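Can Machines Do the Chores Yet?
Explainers for ages 9 to 12
By Liv Amundsen

Short answer: a few of them, slowly, and only if the room has been set up nicely first.

A dishwasher is a machine that does a chore. So is a washing machine. Each does one job inside a closed box, and you have to bring the job to it. A home robot is meant to work the other way round. It has to come to the job, find the things it needs and cope with wherever you left them.

What makes a chore hard?

Engineers split a chore into steps. Take tidying a shelf. The steps are: find the object, decide where to hold it, close the fingers, lift, move, put down, let go. Each step can go wrong. If the fingers close too far to one side, the object swings. If they squeeze too hard, it bends. If they let go too early, it drops.

You do all of this without thinking. Your skin tells your brain how hard you are pressing, and your brain corrects your grip many times before you notice anything. Many robot fingers have no sense of touch at all. They rely on cameras, and a camera is a poor judge of how slippery something is.

Hard, square objects are the easiest. A box has flat sides and keeps its shape. Soft or thin objects are worse. Artificial flowers are a useful test because they are light, the stems catch on each other and the petals fold when pressed. An arrangement that looks simple to you gives a machine many different places to hold it, and most of them are bad.
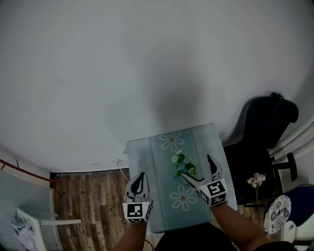 Hand-held grippers at work on a teal tray with artificial flowers.

How does a robot learn a chore?

One way is to write out every movement as a list of instructions. This works in a car factory, where each part arrives in the same place every time. It does not work in a bedroom.

Another way is to learn from people. A person does the chore using grippers shaped like a robot's fingers. A camera records what happens. The person repeats the chore with small changes: the object turned round, the light different, the chair moved. A computer then looks for the pattern that links what the camera saw to how the grippers moved.

Black and white square patterns can be fixed to the grippers. They work a bit like the barcode on a tin of beans. The computer knows the real size of the pattern, so it can work out from the picture how far away the gripper is and which way it is tilted.

One try is never enough. In a practice set called Plitetent, the same flower-arranging job was recorded 813 times. A program trained on it, named Fakon, was then given 26 new tries with a real robot arm. It finished 2 of them. The commonest fault was letting go too soon.

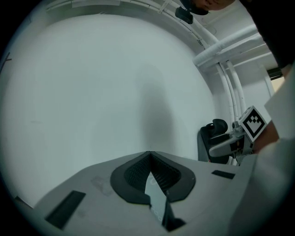 Trinity Rosenthal wrote in to say that two out of 26 is a bad score and she would not let it near her bedroom. Her little brother is slow at tidying too, she added, but he does get better if you show him once.

She has put her finger on a real difference. A child shown a job on Sunday can usually do something like it on any other day, in another room. A program may need hundreds of examples, and may still fail if the tray is a different colour.

What about shops?

Shops are easier than homes in some ways. Shelves are straight, packets are the same shape, and the floor is kept clear. At the Nusatwood garden shop a machine moves crates of compost from the store room to the shop floor. It does not touch the plants. Amrit Lévesque still does the potted flowers by hand.

Words to know

Gripper: the part of a robot that holds things. It may have two fingers, or more, or a suction cup.
Marker: a printed pattern that a computer can find easily in a picture.
Training: giving a program many examples so that it can find the pattern in them.

Try it yourself

You will need two wooden spoons, a shoebox lid and a paper flower. Hold one spoon in each hand. Pick up the flower using only the spoons and lay it in the middle of the lid. Then do it again with one eye closed. Write down how many tries each way takes you, and which step went wrong most often.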